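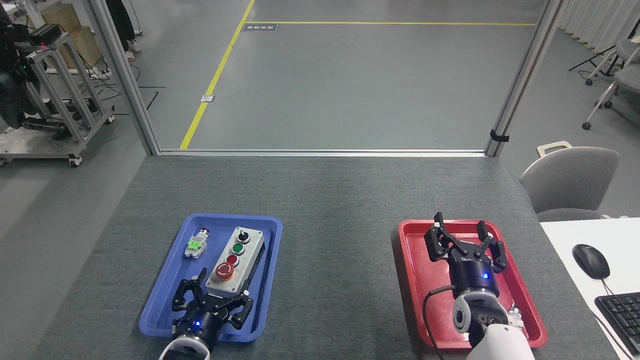

Ticket 2909 — Budget request on hold: second station for control box assembly
Queue: Equipment planning
Status: Waiting for supplier, then for requester
Priority: Normal
Opened: Saturday, May 2, 2026

Problem as reported

We want to order a second two-arm station, the same as the one we use now for fitting push buttons into control boxes. The purchase form was returned by Finance with the message "total does not match attached quote." The form says one amount, the quote from Trinmont gives another, and the difference is 643 dollars. I checked the sum three times and I get the same result as on our form. Please help to find where the difference comes from, and please tell me also if the list of parts is complete, for I would not like to open the form again in November when the budget is already closed.

What is in the request

Two arms with mounting plates
Two parallel-jaw grippers with two fingers each
Fingers with angled pads, one spare set
Trays, one blue and one red
Table with carpet surface
Cables, arm to controller
Emergency stop, separate from the control boxes we work on
Spare push buttons and contact blocks for practice runs

Already tried

1. Compared the form with the quote line by line. All unit prices are the same.
2. Removed the trays and the table from the form, as these come from Kohlhase and are not in the quote. The difference became smaller but did not disappear, so I put them back.
3. Asked Trinmont to send the quote again. The new file is identical to the old one, only the name of the file is changed.
4. Opened the form in another browser. No change.

Entry 1, from planning desk

Thank you for the clear list. Can you please confirm which quote version is attached to the form? I see a quote with six pages, but the attachment in the system has five. The last page is normally where shipping and accessories are written.

Entry 2, from requester

You are right, the last page was missing. I scanned it from paper and it seems that it did not go through the scanner. It is attached now. On this page there are two lines which I did not have in my form: packaging and transport, and a finger adapter set for 359 dollars. I did not ask for the adapter set. Our fingers are mounted directly and we have never used an adapter.

Entry 3, from planning desk

Then we have the explanation for one part. With the adapter set taken away from 643, the rest is 284. Is this the amount for packaging and transport?

Entry 4, from requester

Yes, exactly 284. So the form and the quote now agree, if the adapter set stays in. I wrote to Trinmont and asked if it can be taken out. They answered that the newer version of the gripper has a different bolt pattern, and our present fingers will not fit without the adapter. This was not mentioned in the first offer. I think it is important also for the person who plans the spare parts — we cannot simply move fingers from the old station to the new one.

Entry 5, from planning desk

Good that you asked. Before we approve, three questions about the place and the work.

First, where will the station stand? In the present area there is a desk and a chair close beside the table, and behind the table is the glass partition. I do not see how a second table of the same size can go there.

Second, do both arms really need the same gripper? The button parts are small and the control box is much bigger. Maybe one arm could take a wider type, and then the adapter is needed only once.

Third, the emergency stop. The box in the blue tray has its own red mushroom button with yellow collar, and the one for the station should not look the same. Last year at the Daltov site somebody pressed the button on the workpiece and waited for the arms to stop.

Entry 6, from requester

To the first: the station will go on the other side of the glass. There are yellow lines on the floor there, and I must ask the building office if we may put a table over them or only next to them. I do not have this answer yet.

To the second: we prefer the same gripper on both arms. When the programs are written for one type, we can exchange left and right without teaching again. A wider gripper would save a little money now and cost us working days later.

To the third: I did not think of this. Fluvitz offers a stop on a floor pedestal, which cannot be mixed up with anything in the trays. I have asked them for a price. Please keep the line in the form open until it comes.

Entry 7, from planning desk

Agreed on the grippers. I changed the form as follows: complete quote attached, adapter set kept, packaging and transport added as its own line, emergency stop marked "price to follow." The table stays on the Kohlhase order, which needs its own form — please do not put two suppliers on one form, the system accepts it but Finance does not.

Open points

Price of pedestal stop from Fluvitz
Answer of building office about the yellow lines
Separate form for table and trays
Trinmont to confirm in writing that the adapter set fits our finger type

The ticket stays open until the first two are answered. If the building office says no, please write it here before you look for another place, as the length of the cables in the quote depends on it.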